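Workshop notebook, Ascombe
2018-11-19

Okay, back on the leak problem. I promised Marijke I'd write things up properly this time instead of leaving it on sticky notes, so this is me being good.

Where we are: the Hunach reservoir dropped again over October, and the town meter numbers still don't match what we get when we add up the house meters. Some of that gap is flushing and the fire hydrants, fine, but there's a chunk left over and I want to know where it goes before anyone starts talking about stricter watering days. People on the east side already let their lawns go brown and they're going to be pretty sore if it was the pipes all along.

So, the bench rig. We've got 60 feet of old supply line laid out along the wall with a valve at each end, and I drilled 5 small holes in it, all different sizes, each one plugged so I can open them one at a time. The idea is to put a logger at the valve, open a hole, and see how small a leak I can still pick out overnight. I used the Otovar logger first because it was charged (great scientific reason, I know). It did well on the two biggest holes and then got very confused by the compressor next door kicking on. Every time that thing starts up I get a bump in the trace that looks just like a leak opening! I spent most of a morning chasing that before I looked at the clock and noticed the bumps came at regular gaps.

Second try was with the Cuypers unit, which is older and uglier and I love it. Slower to set up, the menu is awful, and you have to hold the button down way longer than the sheet tells you. But it has a filter you can change by hand, and once I pulled the low end out, the compressor bumps mostly went away. Third-biggest hole came through clearly. The fourth one, maybe. I'd like someone else to look at the trace without me telling them which night it was.

Pressure was sitting at 63 psi for all of these. Marijke Van den Broek wants them run again lower, closer to what the houses up on the hill get, and she's right, I just didn't want to mess with the regulator once it finally settled down. That's next.

Note on the bucket test, so I don't do it wrong again: close the far valve FIRST, then open the hole, then start the timer. I did it the other way around twice and got a nice fast leak that was only the line draining. Also the blue bucket has a crack. Use the other one.

Did a bit of rough math on what the small hole would lose if it sat there in the street unnoticed. Call it 1,000 gallons a month, and that's for a hole I can barely get a pencil tip into. Put a few dozen of those around Hunach and you've got a real piece of the missing water. I'm not putting that number in any report yet, it's one hole in one pipe, but it did make me sit up.
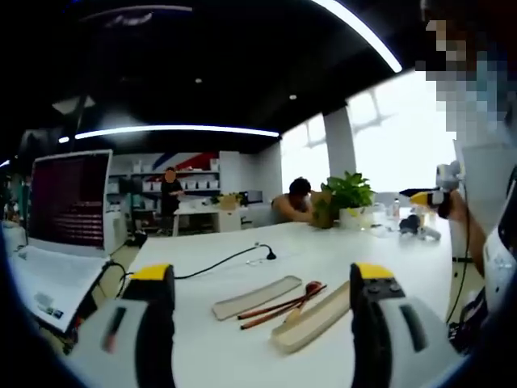

The other thing I keep going back and forth on is the pipe material. Our bench line is metal and sound carries along it beautifully, but half the newer streets are plastic, and everybody I've asked says the noise dies off much quicker in plastic. So a good result here might not mean much over there. I'd like to get a length of the plastic stuff and do the whole set over. Marijke thinks the yard has some offcuts behind the fittings shed. If they're short we can couple them, though I'd worry about the joints adding noise of their own.

To do:
- drop the regulator and rerun all the holes, Cuypers unit only
- ask next door when they run the compressor
- plastic pipe from the yard
- new washers for the near valve, it weeps
- charge the Otovar and put it back where it lives

Still don't know why the second night has a flat patch in the middle of the trace. Battery, maybe. I'll check the contacts before the next run.

Recent entries
Valve key won't fit the old boxes
House meter readings, east side, first pass
Regulator settling times
Notes from the Hunach reservoir walk

Ascombe workshop notebook | Contact the bench | Back to top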